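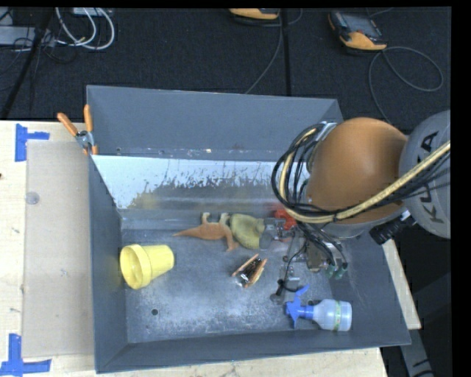
Figure 1. Mixed small items in an open gray bin.

Vokthorpe Short Course: Sorting and Storage at Home
Handout 3 - The Catch-All Bin

Welcome back! Today we get to my favorite container in any house, the one where everything lands. Keep Figure 1 beside you while you read, and look first at the yellow cup, the toy dinosaur and the spray bottle. They're all lying on their sides, and each one takes up floor space in its own awkward way.

Shape first, then use

A cup shaped like a flowerpot is a gift to a sorter. It's hollow, so it can hold other things once you stand it up. A toy with a long tail is harder - try it along a wall before you give it a corner. Spray bottles go upright in their own tub, with the nozzle turned to off, and never in with toys or snacks.

Words we'll use
Nester: anything hollow that can hold something smaller.
Sprawler: anything with a tail, handle or trigger that sticks out.
Stray: a small package or part with no obvious home.

In class
Work in pairs. Empty your Tirnby practice bin onto the table and make 3 piles using the words above. Then swap piles with your neighbors and argue about the sprawlers (this gets loud, and I love it).

For next time
Bring 2 nesters from your own kitchen, plus a stray you've been moving from drawer to drawer. Read the Krajewska chapter on open bins, and start your drawer sketch if you have a spare evening.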